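Trarenden Disassembly Cell – Working Rules in Pictures

Posted December 2018 by Senan Corrigan

The rules for the robot cell at Trarenden were rewritten after the Fallis line closed and its people moved over to us. This page puts the ones that come up most next to pictures of the work. The full set is in the binder by the cell door. Jarlath Nic Aodha keeps it current, so send corrections to him.

All of this applies to desktop towers. Laptops and servers are handled at Tosport under their own sheet.

Rule 4. Towers lie on their side with the side panel off and the interior facing up. Cables stay off the fixture tray. Keep hands out of the cell while the arm is enabled, even if it is standing still.

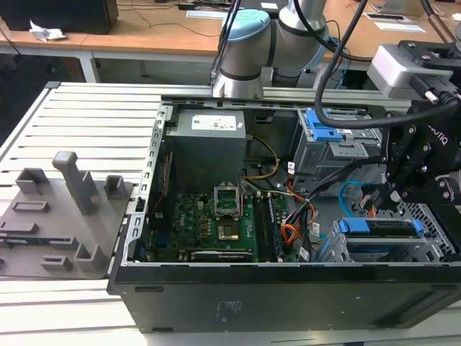 Rule 7. Check the processor socket first

An empty CPU socket gets written on the job sheet before any other part is touched. The exposed contact area is a no-touch zone for the gripper, and the retention bracket must be entered as open or closed. The Cullinane procedure left this until last. Ours does not.

Rule 9. Plan around the wires

Cable bundles often cross the memory slots or hang over the drive cage. Pick an approach that clears them. If a finger catches a wire, stop the arm and back out by hand at reduced speed – do not let the program finish its move. Log the stop under code 116.

The wrist view is the one to use for this check. Look for loops of data cable near the fingers as well as the thick power bundles.

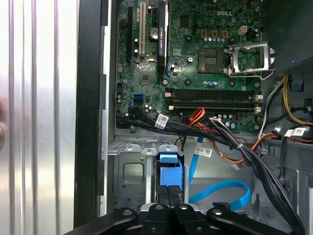
Can one person run the cell alone?
Only for programs already signed off. Teaching a new path takes 2 people, one on the pendant and one at the stop button, for the whole session.

Rule 12. Job sheets go in the tray at the end of each shift. We keep the last 40 at the cell and the rest in the office.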